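Sokance Press Announces Essay Collection on Faith and the Shared Meal

FLOMTHORPE – Sokance Press is delighted to bring out Bread Before Argument, a new collection on how religious communities eat together and what happens to their politics when they do. It arrives in paperback this July. 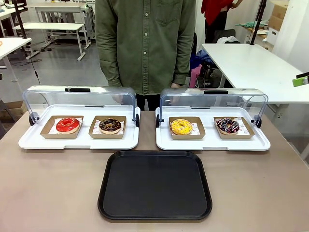
Estrella Zepeda

The book gathers 16 essays by historians, anthropologists and scholars of religion. They range from parish suppers and temple kitchens to the long quarrel over who may sit at whose table, and the writing is a joy – clear, lively and full of voices from the field.

"I wanted a book my students would argue about on the bus home," says editor Tonantzin Figueroa. "These writers gave me one, and I learned something new from every draft."

Five of the essays appear in English for the first time, including a wonderful study of fasting and labor strikes.

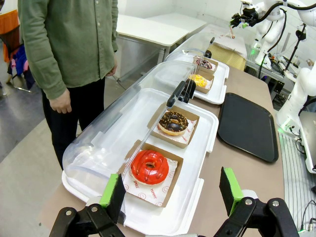 Pastry display units on a long table.

Figueroa will read from the introduction at Espinoza Books in Flomthorpe on Thursday at 6 p.m. Admission is free, and the first 100 guests will receive a printed reading guide. A companion volume, on pilgrimage and trade, will follow in the same Atska series.

Review copies are available from the Sokance publicity desk.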